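공유 작업실 방문기: Futard 작업실의 수제 그리퍼

9월에 메일을 한 통 보냈더니 Marlene Tremblay 씨가 토요일에 오라고 답을 주었다. 집에서 혼자 그리퍼를 만들다가 링크 부분에서 막혀 있던 참이었다. Futard는 회원들이 월 회비를 내고 쓰는 공유 작업실이고, 건물 2층을 통째로 쓴다. 입구는 주차장 쪽에 있다. 정문으로 가면 옆 가게로 들어가게 되니 주의할 것. 나는 한 번 잘못 들어갔다.

방문일은 2018년 11월 10일이다. 방문객은 나를 포함해 4명이었고, 신발은 갈아 신지 않아도 되지만 보안경은 빌려 써야 했다. 가공실에는 소형 선반과 탁상 드릴, 3D 프린터가 있다. 프린터는 예약제이고 한 번에 17시간까지 쓸 수 있다. 긴 출력은 주로 밤에 건다고 한다.

Tremblay 씨와 Harvey Paquette 씨가 같이 진행하는 프로젝트 이름은 Vuvico다. 손에 쥐고 쓰는 그리퍼를 직접 만들어서 집에 있는 물건을 집어 보는 작업이다. 처음에는 모터를 단 팔을 만들 계획이었는데, 손가락 모양이 정해지지 않은 상태에서 팔부터 만들면 고칠 것이 너무 많아진다고 판단해 순서를 바꿨다고 들었다. 이전 버전의 손가락은 통째로 출력한 딱딱한 부품이었고, 매끈한 병에서 자꾸 미끄러졌다고 한다. 지금은 끝부분만 따로 만들어 끼운다.

시험은 책상 위에서 한다. 물건을 골판지 상자 트레이에 넣어 두고 위에서 집는 방식이다. 트레이 벽이 있으면 턱을 벌릴 공간이 줄어들기 때문에 빈 책상보다 어렵다. 내가 집에서 연습할 때는 늘 트인 곳에 컵을 놓고 했으니 이 차이를 몰랐다.
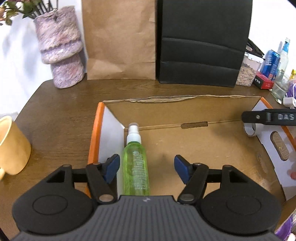 최종 수정: 2019-09-02 21:40

연두색 스프레이 병은 생각보다 까다로운 물건이었다. 파란 패드 한쪽이 먼저 병에 닿고 다른 쪽은 아직 떨어져 있을 때가 문제다. 이 상태에서 급하게 닫으면 병이 밀리면서 기울 수 있다. Paquette 씨는 먼저 닿은 쪽을 그대로 두고 손목을 조금 옮겨 가운데를 맞춘 다음 닫으라고 했다. 나도 해 봤는데 처음 두 번은 병을 넘어뜨렸다. 뚜껑 쪽을 잡으면 위가 무거워진 느낌이 들어서 몸통을 잡는 편이 나았다.

검은 링크 팔은 양쪽이 대칭이고 은색 핀으로 고정된다. 내가 제일 궁금했던 것이 이 핀 구멍이었다. 내 것은 구멍이 헐거워서 턱을 닫을 때마다 끝이 흔들린다. Paquette 씨의 조언은 구멍을 처음부터 작게 출력하고 리머로 넓히라는 것이다. 프린터에서 맞춤 치수로 바로 뽑으려고 하지 말라고 했다. 핀 길이도 중요한데, 너무 꽉 조이면 손을 놓았을 때 턱이 다시 벌어지지 않는다.

내구 시험은 여닫기 1,000회를 기준으로 한다. 손으로 하기 때문에 며칠에 나눠서 하고, 공책에 날짜와 횟수를 적는다. 공책을 보여 주었는데 중간에 핀을 교체했다는 메모가 몇 군데 있었다.

점심은 근처 국숫집에서 먹었다. 오후에는 Shirley Friesen 씨가 납땜 자리를 안내해 주었다. 환기 장치가 잘 되어 있고 인두도 상태가 좋다. 다만 자리가 2개뿐이라 주말에는 기다려야 한다. 부품함은 크기별로 정리되어 있지만 M2 나사 칸은 비어 있었다. 필요한 사람은 가져가는 것이 좋겠다.

이용 관련 메모:
방문 신청은 메일로만 받는다. 전화는 거의 안 받는다.
재료비는 별도. 필라멘트는 무게로 계산한다.
주차는 건물 뒤편, 자리가 적다.
사진 촬영은 가능하지만 다른 회원의 작업물은 먼저 물어봐야 한다.

집에 와서 링크를 다시 그렸다. 구멍을 줄이고 팔 길이는 그대로 두었다. 리머는 주문해 두었고, 도착하면 조립해서 결과를 따로 올리겠다.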